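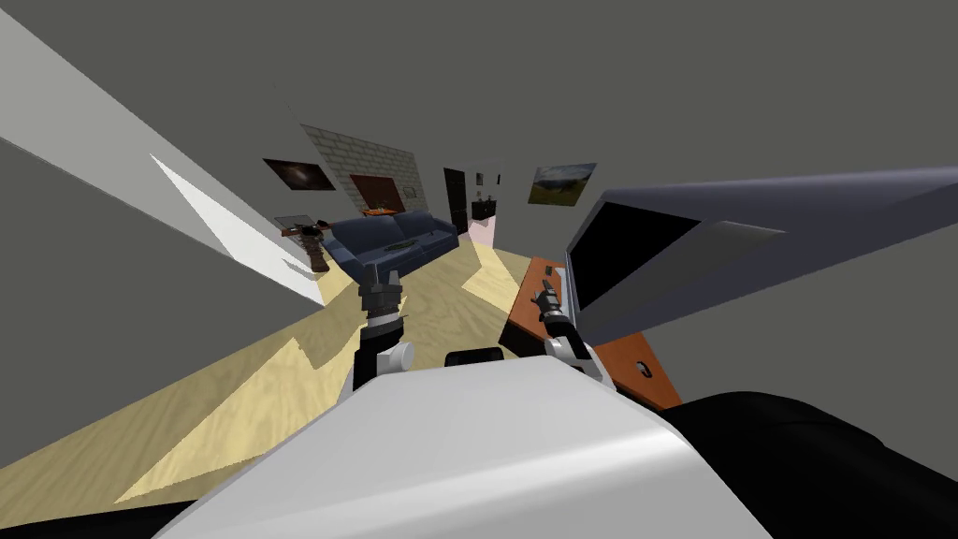 Pale floors show less dust than dark ones but they show every scratch, and most scratches come from furniture that has been shifted in a hurry. Before you move anything heavy, sweep the floor and then go over it again with a barely damp cloth, as one piece of grit under a foot will leave a line the full length of the drag. In a long room with a pale wood-grain floor and a dark navy couch, start with the couch. It is usually the worst thing to slide, and once it is out of the way you can see what the rest of the floor needs.

Felt pads

Buy the thick sort and cut them slightly smaller than the foot, so the edge does not catch and peel. Wipe the foot with methylated spirit, let it dry, and press the pad on hard. Leave the piece upside down for 8 hours if you can. Pads put on in a rush come off within a fortnight, and the glue they leave behind is a nuisance to get up. A plastic scraper and a drop of cooking oil will do it, followed by washing-up liquid and water.

Check pads in June and again before Christmas. Turn each chair over and pick out the grit with an old toothbrush. If the felt has gone hard and shiny, replace it.

Moving a table

Lift, do not drag, even for a few inches. Two people can manage most tables if the drawers are out. If you are on your own, fold an old blanket in four, tip one end up and get the blanket well under both legs, then do the same at the other end. Pull the blanket, keeping low. Table legs are not made to take a sideways shove and the joints work loose.

Small scratches

Try a matching wax stick first. I keep 2 shades and blend them. Warm the wax between your fingers, rub it across the scratch, and take off the extra with a bank card. Buff with a dry cotton cloth. On laminate, use a repair pen meant for laminate and test it under a cupboard. Never sand laminate.

White rings on a wooden table

Rub gently along the grain with a little petroleum jelly, leave overnight and wipe off in the morning. Percy Flores wrote in to say that mayonnaise does the same job. It does, but it smells.

Rugs

A rug that creeps will grind dirt into the floor underneath. Use an open-weave underlay cut an inch short all round, and avoid rubber-backed mats on vinyl, as some of them leave a yellow stain that will not shift.

Last updated 30 Mar 2018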